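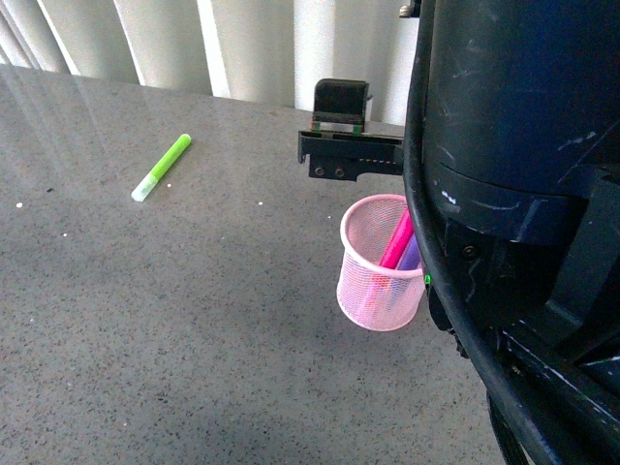
4 August 2022

Day two with the Grerel arm and I'm already behind on my notes, so I'm typing this with a sandwich in one hand. Markers today! Isauro wanted the pen cup task in the review because it's the one Travberg shows off on their sales page, and I said fine, but we're using our own cup (the pink mesh one) and not the heavy one from their kit.

The lime-green marker is the one I keep fussing over. I like it on a slant on the speckled counter, cap toward me, and then I change my mind and turn it the other way. The pink and the purple stay in the cup.

Things I still have to ask Wenceslao – does the rental price cover the spare fingers, and is the support line really only open until 6? The setup guide is almost 100 pages and I've read maybe the first 12, plus the bit on cables, which I read twice and still don't love.

Morning light through the blinds is pretty but it puts shiny streaks on the counter. Might try again after supper. Must call Dukcombe about the invoice before they close.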